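Zanby questions the case for folding gadgets as household clothing guide is published

For release 17th June

Zanby, the household advice service, has today published a short guide to folding everyday clothes on an ordinary table. It comes with a warning to shoppers to look hard at claims made for folding boards, drawer inserts and storage kits before paying for any of them.

The guide deals with the garments that spoil most neat drawers: shorts, soft tops and anything with a lining.

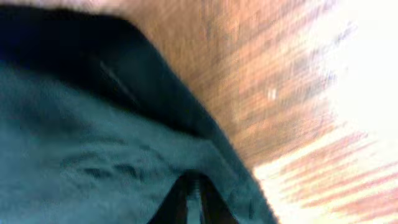
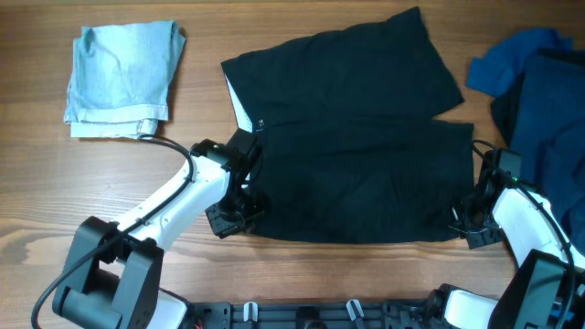

Clothes on a wooden surface.

Does a household need a folding board to keep its drawers in order?
Most do not. A clear table does the same job for shirts and shorts, and the board itself has to be stored somewhere. Anyone who already owns one and likes it may as well carry on.

Zanby looked at folding at home after readers asked about products that promise to halve the time spent on clean washing. It invited 108 households in Gredby to fold as they normally would for four weeks, then to try a board for another four. Many reported tidier piles in the first few days. By the end, plenty of the boards had gone behind a door or under a bed.

Zanby does not present this as proof of anything. The households kept their own notes, some gave up on them, and people who agree to write about their laundry may well be tidier than the rest of us. The service would nonetheless like to see sellers publish even this much before printing time savings on a box.

The guide's own advice is modest. Fold shorts leg to leg, then bring the waistband down once. Keep thick and thin garments in separate piles. Stop at a height that stays up when the drawer is opened. Zanby makes no claim that any of this will change a reader's life, and it has doubts about the fashion for standing clothes on end, particularly in a drawer that is only half full.

Sostero, which runs the shared laundry room at Tarawneh House, will put out 400 printed copies. A further 800 will go to libraries in the Gredby area. The guide is free, carries no advertising and recommends no product by name.

A second guide, on bedding, is planned for September. It will include fitted sheets, although Zanby has yet to find a method it is willing to call easy.

Notes to editors
Zanby accepts no payment from makers or sellers of storage goods. Printed copies can be requested from the Zanby press desk.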